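Section 4. Setting the toy table

Orellana Play Kitchen, table pieces
Revised 7/11/21 by Florencia Garrido

Read this section before you put anything out. The box lid claims the whole table can be set "in moments." We have yet to see a child or an adult do it that fast, and the steps below assume you will take longer.

4.1 Before you start

1. Clear the tabletop and wipe it with a damp cloth. Dry it. The older leaflet says the pieces grip any surface. They don't grip a wet one.
2. Lay out one plate, one piece of fruit and one shape block. Leave the rest in the tub for now. The leaflet suggests starting with the full set, and we would ignore that.
3. Check each piece for cracks and sharp seams. Put damaged pieces aside and do not glue them.

CAUTION: The play food is not food. Keep it away from children who still put things in their mouths, whatever the age printed on the box.

4.2 Placing the plate

1. Set the plate near the middle of the table with the raised rim facing up.
2. Press lightly on the rim at two opposite points. If the plate rocks, look under it for crumbs before blaming the plate.
3. Leave at least 100 mm between the plate and the table edge. The Bruvach edition of this guide gives 30 mm. A sleeve will clear that in one pass.

NOTE: Plates from the Akereo picnic set are sold as a match. The color may be close, but the rim is lower and blocks slide off. Buy them if you like the color.

4.3 Adding the block

1. Lay the star block on its side on the plate. It will also stand on its star-shaped end, but a bump to the table tips it.
2. Let it settle on its points. Do not try to center it exactly.
3. If one end reaches past the rim, you may leave it there as long as most of the length is over the plate. Slide it back if it tips when touched.

The maker describes the block as a "serving piece." Children we asked called it cake, soap and a rocket. Use whichever name gets it onto the plate.

4.4 Adding the fruit

1. Put the banana on the table to the right of the plate. It does not need to go on the plate at this stage.
2. Turn it at an angle, with the dark green tip toward the front left.
3. Let go and wait. If it rolls, turn it over and try again.

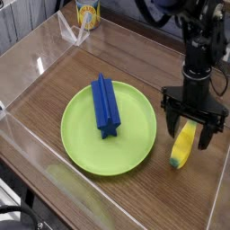 Fig. 4-1. Star block on the plate, banana placed at the right.

4.5 If the pieces will not stay put

Block slides off: check that the plate is right side up. This accounts for most of the letters Constanza Escobar receives.

Banana rolls: the table may not be level. Fold a piece of card under the low leg. The Nernurano non-slip mat is also offered for this. We tried it for a month in March and saw no difference on a level table.

Plate moves when the block is added: lower the block with both hands. Dropping it from even 80 mm can shift the plate.

4.6 Putting away

1. Take off the block first, then the plate, then the fruit.
2. Wipe the pieces with a soft cloth. Do not use the dishwasher, even though the sticker on the tub shows one.
3. Return everything to the tub. For replacement pieces, see the parts list on page 86.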